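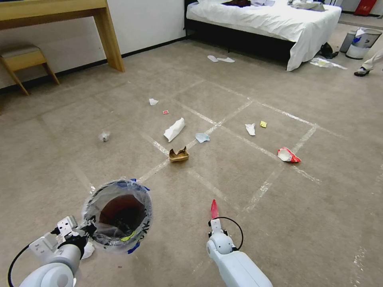

Two-armed robot Venus learns to tidy a floor, one wrapper at a time

SKOLTOVTON - Researchers at Pandico have taught a two-armed robot to do a job most teenagers still regard as optional: picking rubbish up off the bedroom carpet and putting it in a bin.

The method, called Šimek, lets a robot decide for itself which piece of litter to go for next and when to bring the bin closer. In the new study, a robot named Venus cleared the whole test floor in 84 per cent of its runs, using a training set of 3000 demonstrations recorded by human operators. A version trained on 4000 demonstrations without the Šimek method did worse, to the mild embarrassment of the people who had recorded the extra ones.

The test floor is a carpeted room with a bed and a desk, the carpet marked out with white tape in a grid. Before each run, litter is scattered across the squares: crumpled tissues, small wrappers, a snack bag, a squashed paper container. Venus holds a round bin in its left gripper, low to the carpet, and does the pinching with its right.

"Everyone wants to see a robot do a backflip," said Igor Havlíček, who leads the project. "We wanted to see one deal with a used tissue. I'm told this is why we don't get invited on television."

Litter is harder for robots than it looks. A mug has a handle and keeps its shape. A napkin has neither courtesy. It folds and flattens, and it rarely looks the same from one attempt to the next. Scraps of paper can be small enough that the gripper hides them from the robot's own view at the moment it needs to see them most.

Most earlier approaches treated each item as a separate job: find it, grab it, drop it, start again. Šimek looks at the whole floor first. The grid gives the researchers a way to set out the same mess twice, so that competing methods face the same problem, but the robot is never told which square anything is in. It works out a route from what it sees and changes its mind if something moves.

It also treats the bin as part of the problem. Earlier systems left the bin in one spot and sent the arm back and forth. With Šimek, the two arms are planned together, and the bin travels with the work.

"The left arm has the dull job, and it's the one that took us longest," said Hedvika Hrubý, who designed the experiments. "Hold the bin too high and you miss. Hold it too low and you're ploughing the carpet. I have watched a great deal of carpet being ploughed."

The paper is frank about what remains. Venus is slow. Flat scraps lying flush with the carpet caused more failures than any other item, and the robot sometimes went back for a piece it had already binned, apparently out of thoroughness. The method has been tested in 2 rooms so far, both of them carpeted, and the team makes no promises about tile.

Next, the group plans to try Šimek on clutter that shouldn't be thrown out, such as socks and chargers, where the cost of a mistake is a good deal higher and the complaints come faster. Work on that study begins in October.

Contact: Pandico Media Office, Skoltovton | © Pandico. All rights reserved. | Back to top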